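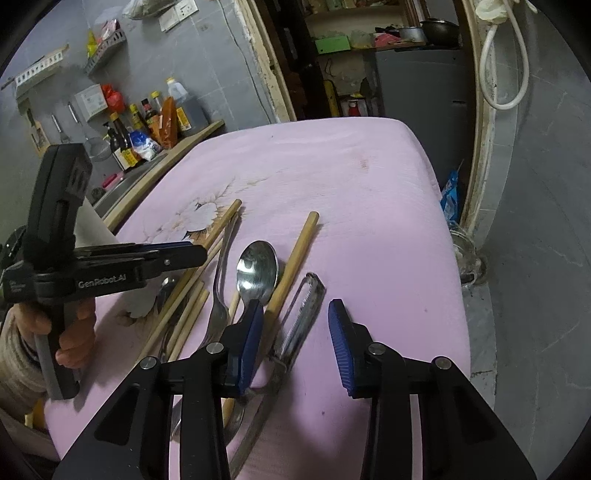

Abril, à noite. Talheres

Quatro pauzinhos de bambu, duas colheres, um garfo e um descascador em cima de um pano cor-de-rosa. Eu arrumo isso em menos de um minuto a pensar noutra coisa, e é por isso que me custa tanto levar a sério as pessoas que anunciam o fim da lida da casa.

Passei a tarde a ler o relatório da Dehghan que a Agnese Jankauskaitė me mandou. 112 páginas. Ela está entusiasmada, eu nem por isso. Dizem que a máquina separou talheres em 257 tentativas e que falhou 62. Fiz as contas no verso de um envelope: quase uma em cada quatro. Se eu deixasse cair um garfo em cada quatro, a minha mãe já me tinha proibido a cozinha. E eram garfos todos iguais, num tabuleiro branco, com boa luz, sem um único pauzinho. Ora o pauzinho é que é o problema. É fino, rola, mete-se por baixo dos outros, e quem puxa um mexe em três. A colher grande brilha, e o relatório admite, numa nota de rodapé, que o brilho atrapalha.

Respondi à Agnese que me mostrasse uma máquina a fazer isto numa cozinha de verdade, com as garrafas de molho encostadas umas às outras, sacos de plástico e a tábua de cortar ao pé do lava-loiça. Ela escreveu logo de volta que eu dizia o mesmo das máquinas de lavar loiça. Mentira, nunca disse. Disse que lavavam mal os tachos, e lavam.

Na oficina a conversa é outra, reconheço. Em Kendton a Florkamitz tem braços a apertar parafusos o dia inteiro e ninguém se queixa. Mas o parafuso chega sempre ao mesmo sítio, virado para o mesmo lado. Quando lá fui, caiu uma caixa de anilhas e veio um rapaz com uma vassoura.

Duas pinças com uma mão humana a segurar uma delas, até aí acredito. A mão sabe o que quer. Tirem a mão e logo vemos.

A Agnese aposta que em 19 meses me engulo. Apostei um jantar, e quem perder lava a loiça. Tenho de lhe devolver o livro do Fallis, que está cá desde o inverno, e comprar detergente.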